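Grupo de trabalho - Regras para circulação de robôs de entrega em via pública
Ata da reunião, 15 de dezembro de 2019
Local: sala pequena da Lomano, 2.º andar (a grande estava ocupada)

Presentes: Praster (duas pessoas, operações e segurança), Lomano (jurídico e software), Brosteck (manutenção). Ogilvie por telefone, entrou a partir do ponto 2, ligação fraca.
Faltou: o representante dos seguros, mandou comentários por email na véspera.

Início com atraso, à espera da chave. Domingo, portanto ata curta - quem quiser mais detalhe tem as notas de cada um.

1. Ata anterior

Aprovada com uma correcção: no ponto da sinalização sonora, onde se lê "obrigatória" deve ler-se "recomendada em zonas residenciais". A Praster insiste que isso fique escrito desta forma e não de outra. Fica.

Pendentes da reunião de junho: a tabela de velocidades continua por fechar (ver ponto 3). A lista de contactos de emergência foi entregue pela Brosteck, mas com dois números antigos. A corrigir.

2. Âmbito do regulamento interno

Discussão longa. A Lomano defende que o documento se aplique só a passeios e zonas pedonais. A Praster diz que na prática metade das ruas dos bairros antigos não tem passeio utilizável, ou tem de um lado só, ou tem degrau alto, e o robô acaba sempre por ir pela faixa. Se o regulamento ignora isso, os operadores ignoram o regulamento.

Ogilvie (telefone): concorda com a Praster, mas quer a faixa como excepção justificada no plano de rota e nunca como opção por defeito do software.

Acordado:
- o regulamento cobre passeio, zona pedonal e faixa de rodagem em ruas estreitas
- "rua estreita" definida no anexo A, redacção da Lomano
- circulação na faixa só com rota aprovada previamente e com operador remoto atribuído
- cruzamentos com semáforo ficam fora desta versão

Nota do jurídico: a palavra "veículo" deve ser evitada em todo o texto. Usar "unidade". Já aparece mal em três sítios do rascunho, quem rever que procure.

3. Velocidade máxima

Proposta em cima da mesa: 4 km/h em passeio com peões. Aceite sem oposição.

Para a faixa em rua estreita não houve acordo. Operações quer mais do que em passeio, porque uma unidade lenta demais também atrapalha quem vem atrás. Segurança quer o mesmo valor em todo o lado, simples de ensinar e simples de verificar nos registos. Brosteck lembrou que as distâncias de paragem que temos foram medidas em asfalto bom, e que em piso solto ou com pó ninguem mediu nada a sério.

Decisão: manter 4 km/h em todo o lado até haver ensaios de travagem em piso degradado. Os ensaios ficam com a Brosteck. Sem data, pedem-se datas até à próxima reunião.

4. Classificação do piso

Ponto que ocupou mais tempo. O rascunho tem uma escala com "bom / aceitável / mau" e cada avaliador preenche como quer. A mesma rua apareceu classificada de duas maneiras por duas equipas. Não serve.

Proposta da Praster: avaliar por troço e por critério, usando a vista da própria unidade, ao nível do chão, e não fotografias tiradas em pé. De pé a gravilha mal se nota, e para rodas pequenas é o que conta.

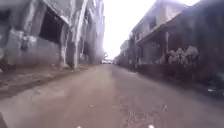
Fig. 1 - Rua estreita vista da unidade. Gravilha e pedras pequenas na parte direita da via, passeio sobrelevado do mesmo lado, berma de terra à esquerda.

Projectado e discutido como exercício. Comentários registados:

- Superfície: betão ou terra batida? Não houve unanimidade na sala. Regra nova: se pela imagem não se distingue o material, classifica-se pelo pior caso e marca-se para visita.
- Gravilha em banda irregular. Segurança quer que conte como obstáculo, operações quer que conte como piso. Ficou: conta como piso degradado, com desvio lateral preferencial quando houver largura livre.
- Berma à esquerda: irregular, com detritos. Proibida como zona de circulação. Permitida como zona de paragem de emergência? Em aberto. A Brosteck é contra, por causa dos rodízios.
- Detrito claro pequeno no meio da via. Discutiu-se o limiar a partir do qual a unidade deve contornar ou parar. Por imagem não se tira o tamanho. Fica para o grupo de sensores.
- Céu muito claro ao fundo, o carro ou carrinha branca lá longe quase se perde. A Ogilvie pediu que isto entre como critério próprio: "contraste insuficiente para detecção à distância". Aceite. Com este critério marcado, o operador remoto não pode ter mais do que uma unidade a cargo.
- Nitidez: a imagem está pouco nítida, pior no edifício da esquerda. Para avaliação de piso passa, para avaliação de fachadas e saídas não passa. Incluir mínimo de nitidez no anexo B - quem escreve? Lomano.

Nova escala, versão provisória: quatro critérios (superfície, material solto, bordos, visibilidade), cada um com sim / não / a verificar. Um único "a verificar" obriga a visita antes de aprovar a rota. Acaba o "aceitável".

Operações avisou que isto vai encravar a aprovação de rotas. Há 287 troços na lista de espera e as visitas fazem-se a pé. Segurança respondeu que preferem encravar. Sem mais discussão, passa a ensaio.

5. Edifícios e saídas para a via

Ligado ao anterior. Em ruas com fachadas em cima da via, uma pessoa pode sair de uma porta ou de trás de um pilar directamente para a frente da unidade. Cobertos e varandas salientes com postes a mesma coisa, e ainda fazem sombra.

Proposta: distância lateral mínima às fachadas sempre que a largura o permita, circulação ao eixo quando não permita. O valor da distância não ficou fechado. A Lomano traz proposta por escrito.

Pilares e postes devem ser marcados no mapa da rota como pontos de ocultação. Hoje só se marcam esquinas.

Edifícios com ar de degradados: a Ogilvie perguntou se deve haver regra por risco de queda de reboco ou materiais. Ninguém na sala com competência para avaliar isso. Ficou uma frase genérica: em caso de dúvida sobre o estado de uma fachada, a rota é suspensa e pede-se parecer. A frase é fraca, todos concordam, fica até haver melhor.

6. Registo e conservação de imagens

Jurídico: as imagens de rua apanham janelas, matrículas, pessoas. Regra actual diz só "guardar o necessário". Insuficiente.

Acordado:
- imagens usadas na avaliação de troço guardam-se com o processo da rota, desfocadas onde houver pessoas ou matrículas
- o resto é apagado no ciclo normal
- incidentes: guarda-se tudo, acesso restrito, pedido por escrito
- nada de imagens em apresentações comerciais sem passar pelo juridico

O limite por unidade fica em 4000 imagens antes da limpeza automática. A Praster achava pouco, verificou durante a reunião e retirou a objecção.

Numeração: o processo 3033 tem imagens de dois troços misturadas. Separar e renumerar, Praster.

7. Operador remoto

Pontos rápidos, quase tudo já vinha acordado por email.

Tempo de turno: pausa obrigatória a meio, duração a definir com os recursos humanos. Passagem de turno nunca com a unidade em andamento - parar, confirmar por voz, retomar. Houve quem achasse exagero. Fica.

Perda de ligação: a unidade pára e sinaliza. Em passeio pára onde está. Em faixa procura encostar, mas só se o bordo estiver classificado no ponto 4 como utilizável. Se não estiver, pára na faixa com luzes ligadas e avisa-se a equipa de rua. A equipa de rua é da Brosteck, que pergunta quem paga as deslocações ao fim-de-semana. Sem resposta hoje.

Formação: exige-se que o operador tenha feito pelo menos uma vez o percurso a pé. Ogilvie contra (custos), restantes a favor. Passa.

8. Comentários dos seguros

Lidos em voz alta, dois parágrafos. Querem verificação de luzes e reflectores antes de cada saída, com assinatura. Já existe na lista da Brosteck mas sem assinatura. Acrescentar campo.

Pedem também que se defina "abandono de unidade na via". Nós não usamos o termo em lado nenhum. Responder a perguntar o que entendem por isso.

9. Diversos

- Autocolantes com o número de contacto: nova versão com letra maior, a antiga não se lê a dois passos.
- Tradução do regulamento para inglês só depois de fechado. Não traduzir rascunhos, já correu mal uma vez.
- A pasta partilhada tem três ficheiros chamados "final". Apagar dois. A Lomano diz qual fica.

Tarefas

Lomano - anexo A (definição de rua estreita); anexo B (nitidez mínima); proposta de distância às fachadas; limpar pasta partilhada
Praster - aplicar escala nova a um primeiro lote de troços, à escolha deles; corrigir processo 3033
Brosteck - datas para ensaios de travagem; posição escrita sobre paragem na berma; campo de assinatura na lista de saída; contactos de emergência
Ogilvie - redacção do critério de contraste; levar ao grupo de sensores a questão dos detritos pequenos

Próxima reunião: data a combinar por email, de preferência em dia útil. Levar o rascunho impresso, o projector daqui desliga-se sozinho.

Terminou com o ponto 7 ainda a ser discutido no corredor. O que lá se disse não consta.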